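The Desk Plant Will Outlast Us All

Kiltstead's fourth floor went open-plan in October, and the first thing to go was the place where you used to put your coat. Up went the ceiling tiles, out came the pipes, and in came the wooden tables, which belong to everyone and are therefore wiped by no one in particular.

I spent a Tuesday there, 18 August being otherwise a dead day for office furniture news, to find out what people put on a table they don't own. Tue 18 August, for the record, was also the day the coffee machine was away being descaled.

The official answer is a plant and a lamp. Kiltstead's fit-out people at Goossens have a catalog of 2,518 desk accessories, and nearly every table gets the same 2. The lamp is there to suggest concentration. The plant is there to suggest that somebody cares, and it must do this in a pot small enough to be moved by a person carrying lunch.

After that, things drift in. A cup arrives and stays. A saucer takes up residence. The Skiltthorpe floor plan allows for up to 17 people in here, and it allows for nothing at all on the tables after six, a rule that has lasted as well as you'd expect.

I will say this for flowers: they're the one item in the room with no charger.
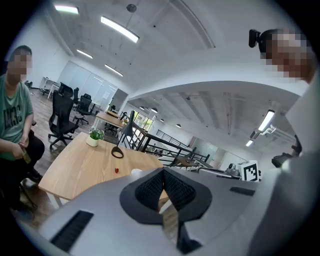
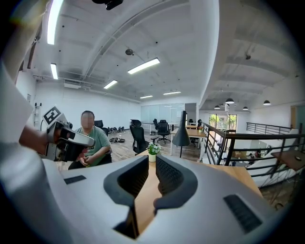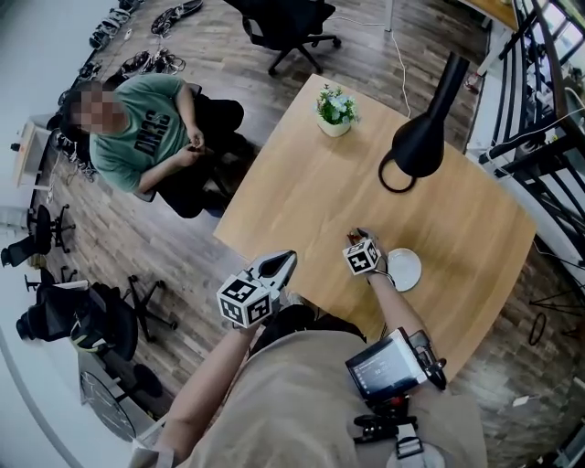
Puspita Nasution would keep the plant and lose the lamp. Give me a window and a drawer that locks, she says, and you can have every other thing on the table, including my cup, which I haven't seen since Friday.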